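Molgate Technical Institute
Service Robotics, Unit 4: Faults and Safe States
Handout for the session on the Sirkumthorpe cable fault
Prepared by Birutė Pärn. Revised 20/03/2022.

Purpose of the session

Students will examine a fault that occurred during dishwashing trials with a two-armed robot at the Sirkumthorpe teaching kitchen. No person was hurt and the damage was slight. The case is set because the stop, when it came, was correct, while the warning signs before it were missed. Students should have read the Jankauskaitė notes on protective stops before attending.

The task and the work area

The robot is required to clear cups, plates and cutlery from a single-basin sink. Both arms work from the front of the counter. The operator stands outside the reach of the arms and holds the enabling switch for the whole of each run. 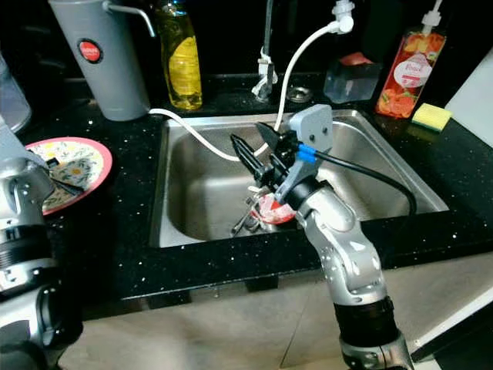 Cable routing is the first matter to be checked in any arm that works over a basin. A cable must be long enough to allow the wrist its full turn, yet any spare length will hang somewhere, and on a kitchen counter it will hang against fixed objects. The black cable from the blue connector on the right gripper runs in a long loop over the far rim of the sink and down its right wall. A loop of this kind moves each time the wrist moves. Students should consider what it may catch on, and in which positions of the arm it would be pulled tight.

Course of the fault

In the January trials the right arm was lowering towards a cup when its gripper position ceased to be reported. The controller went on using the last value received. It therefore treated the gripper as open and continued the downward movement until the force limit was reached at the wrist, at which point both arms stopped. The log records a gap of 58 milliseconds in the gripper signal before the first error was raised, and 4 shorter gaps earlier in the same run. None of the shorter gaps had been shown to the operator.

Inspection found that the plug had worked partly out of its socket — the locking tab had not been pressed home after the gripper was last changed. The cable itself was sound.

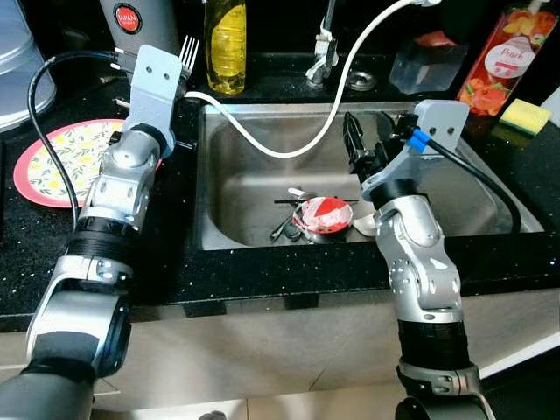
The second arm presents a separate question. If one arm stops while the other is holding an item, the held item must neither be dropped nor carried further. At Sirkumthorpe both arms were set to hold position with the grippers closed at their present force. This is acceptable for a fork or a spoon. It may not be acceptable for glass, and the Edby procedure asks for a separate setting in that case.

Measures adopted

The gripper signal is now treated as lost after two missed readings, and the arm stops at once. Every gap is displayed to the operator, however short. The plug is pulled by hand, gently, after each change of gripper, and the check is signed for. A run may not be restarted from the controller until the operator has looked at both wrists.

Written work

Draw up a fault tree with "arm continues downward after loss of gripper signal" as the top event. Include at least one branch concerning the work of the fitter and one concerning the software. State which of the measures given in this handout would have prevented the fault, and which would only have made it known sooner. The answer should not exceed 2000 words. Diagrams are not counted.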